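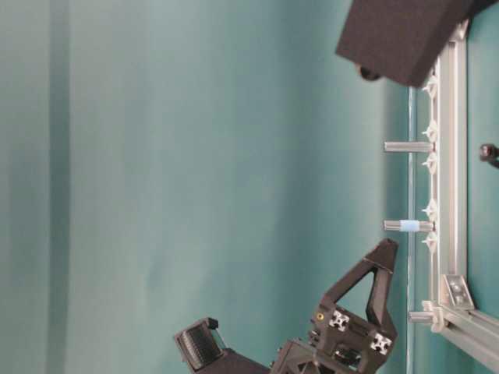 What do you do with a workshop backdrop that won't hang flat? You leave it up and find something else to be annoyed by.

Posted 2/7/20 by Ziad Ghanem

Mine is teal. The fabric has soft vertical folds and one darker band down the left, and I've gone at others like it with a steamer, a spray bottle and bad language. Cecilia Lamptey, who sold me on teal in the first place, says the folds give it depth. She doesn't own a steamer.

The aluminum is another story. I love slotted rail the way other people love dogs. Two lengths and a corner bracket, a few bolts, and you have a joint you can undo when you change your mind, which I do every March. The pegs went on next — one has a light blue band around its middle, and I'm fond of it out of all proportion. The little white star clips run down the upright like trim on a cheap cake. I paid for shipping on those twice.

Next up is the shelf, for which I own six brackets and no shelf.

7 comments | 643 shares

Recent posts
Makine Drawer Slides, Two Years On
The Turcotte Bench Has a Wobble
Why I Gave Up on Pegboard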